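The **Britier fold** is a household method for putting away flat, floppy things, chiefly sheets, tablecloths and the paperwork that arrives faster than anyone can read it. It is named after the town of Britier, which has never shown much interest in the honor.

## Origin

The method is usually credited to Cuiping Xue, who ran the linen room of the Feyisa, a hotel with 87 beds and one working elevator. Her instructions filled a single typed page and were pinned up beside the laundry chute, where most of the staff learned to walk past them. A longer version appeared later as a pamphlet of 20 pages. The first printing was 300 copies, and the hotel was still handing them to guests years afterward, whether or not they had asked.

## Method

The cloth is held by two corners, allowed to hang, and brought together edge to edge before it touches any surface. It is then folded in half until it fits the shelf. Xue called this last measurement "the shelf's opinion" and held that it should always win.

Paper follows a looser rule. Sheets are flattened, squared against a table edge and filed the same day. The pamphlet allows one pile for papers that have not been dealt with, and devotes four pages to keeping it small.
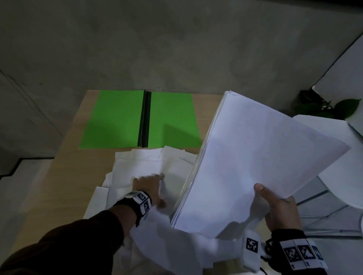 *Loose paper and an open green folder on a tabletop.*

## Spread and disputes

The fold reached a wider public through Villolo, a mail-order linen firm that printed the steps on its packaging and left out the third one. Customers complained. Villolo replied that the missing step was optional, a view Xue rejected in a letter longer than the pamphlet.

A rival system, Rekix, calls for rolling everything into tubes. Its followers say that tubes save space, and they do, until a tube is taken out of the middle. The two camps shared a home fair one January and were given tables at opposite ends of the hall – a sensible arrangement that both sides took as an insult.

Fitted sheets remain the weak point of either school. The pamphlet covers them in one sentence, which advises the reader to start with something else.
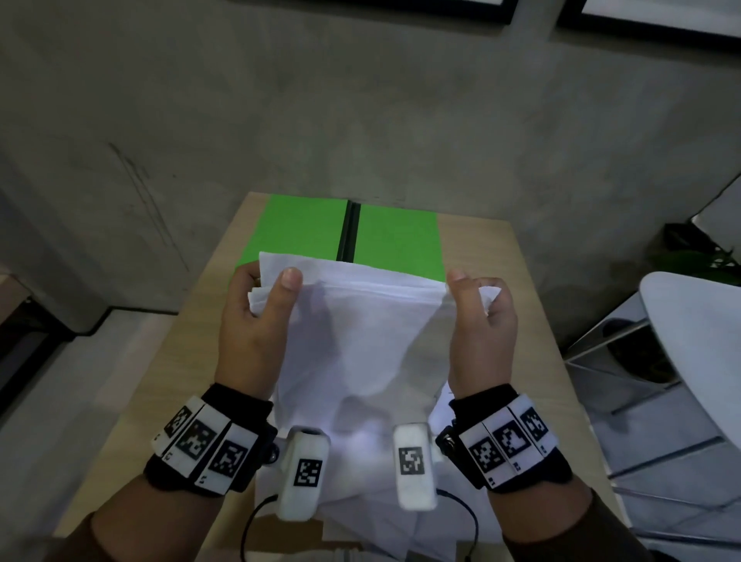
**Why are the corners matched before the cloth is laid down?**
Matching them first lines up the long edges, so later folds stay square. A cloth laid down crooked has to be straightened on the table, and each fold after that makes the error thicker.

## Legacy

The Feyisa closed its linen room when it began sending its washing out. An inventory taken at the time listed 766 folded items, all of them facing the same way, and one fitted sheet in a bag.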